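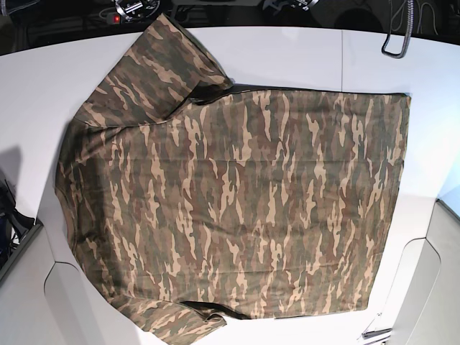

Camo Laundry, Folded (Mostly)
Album 2826 - Clothes & Closets - 4 photos - 1112 views

Hi again! If you came over from the boot rack album, welcome to the next pile. October is when all the camo comes out of the bins at our place in Fleditz, gets washed, and then has to go back onto one shelf that was never meant to hold this much clothing. I own 5 camo T-shirts and more pants than I want to admit to, and from across the room every one of them looks the same. You grab what you think is a shirt and it's a pant leg.

I love this pattern though. It's the woodland kind with long streaks that look a bit like flames, tan and olive and brown all mixed up, and it hides a wrinkle better than anything else I wear. It also hides the seams, so finding the fold line on a busy print takes me twice as long as it would on a plain gray shirt. A white table helps a ton (I did this on a dark green bedspread for years, what was I thinking).

Spreading it out

T-shirts first, because they're the easy ones and I like a quick win. Flat on the table, sleeves out to the sides, smooth from the middle toward the hem. I don't iron them. Sleeves go in, then the sides, then up in half and half again. Pull the sleeves out all the way before you start or you get a lump right at the armpit, and that lump will be there until next fall.

Up close, camo is all blotches and creases. Tan where the light catches it, dark olive down in the folds, and good luck telling which layer you've got hold of.
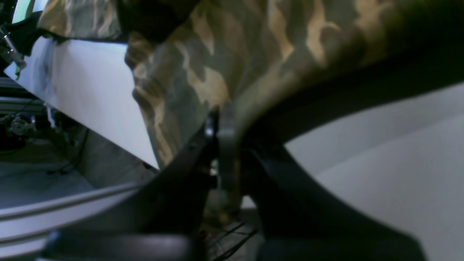 The bunched-up stage

Everything goes through this, even when you're careful. You fold one side over, the other side slides, and now it's a sort of rectangle sitting crooked on the table. My rule is to find one real edge - a hem, a waistband, anything with stitching - and work back from that. If I can't find one in a few seconds I shake the whole thing out and start over.
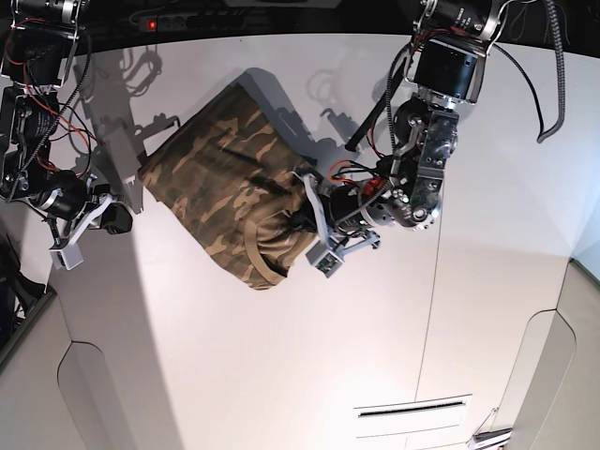
Rectangle-ish. Look for the lighter tan band curving across the lower right, I'd start from there.

Pants

Okay, pants. I used to fold them flat like the shirts and they came out fat and lopsided every time. Then I saw the folks at the Eshun surplus store do it lengthwise, one leg on top of the other and stretched out long, and I've been converted ever since! Pull them tight end to end, let the loose bits hang, tuck those in, then fold up from the cuffs. The pockets are still a pain. Empty them first (I washed a whole pack of Teltik mints last year, and the dryer smelled amazing for a week).

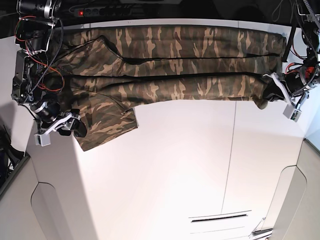 Trousers stretched out sideways over the white surface, doubled lengthwise, with a loose flap drooping on the left.

Next album is jackets, once I clear the top of the Inex cabinet. If you've got a trick for hoods, leave it in the comments - mine always end up in a wad.

Tags: camo, woodland, T-shirt, pants, folding, laundry, closet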